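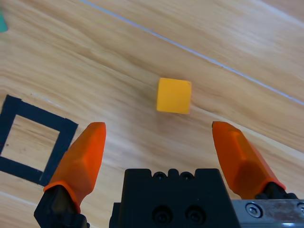
Photo: Rūta Mägi / Sindura

4. Setting up guided breathing sessions

This section covers the first set-up of guided breathing in the Sindura app. Complete section 3 (Pairing the chest strap) before you start. Sessions can be run without the strap, but breath rate will not be recorded.

4.1 Creating a session

1. Open the app and tap Sessions, then New.
2. Choose Breathing from the list of session types.
3. Set the length in minutes. The shortest session is 7 minutes.
4. Select a pattern. Even is the default and is suitable for first use.
5. Set the cue type: voice, tone or vibration. More than one may be switched on.
6. Tap Save. The session appears at the top of the list.

Note: Voice packs are downloaded separately. Each pack needs 425 MB of free storage. If there is not enough space, the app falls back to tone and shows a grey speaker icon next to the session name.

4.2 Calibrating breath rate

Calibration is needed once for each user profile and again after the strap size is changed.

1. Put on the strap and sit upright with both feet on the floor.
2. Go to Profile > Sensors > Calibrate.
3. Breathe normally until the bar reaches 100 per cent. Do not talk.
4. When the app shows Done, tap Keep.

If the bar stops before the end, tighten the strap by one notch and repeat from step 2. Error 19 means that the signal was lost. Check that the strap is still paired.

Caution: Stop the session if you feel dizzy, faint or short of breath. Users with a heart or lung condition, and users who are pregnant, should ask a doctor before using any pattern that includes breath holds.

4.3 Reminders

Reminders are off by default. To switch them on, open the session, tap the bell and enter a time, for example 6.45 am. Up to three reminders can be stored per session. They follow the phone clock and move with it when the time zone changes.

Note: Battery saver modes on some phones delay reminders. Add Sindura to the list of apps allowed to run in the background.

To share results with a trainer, see section 5.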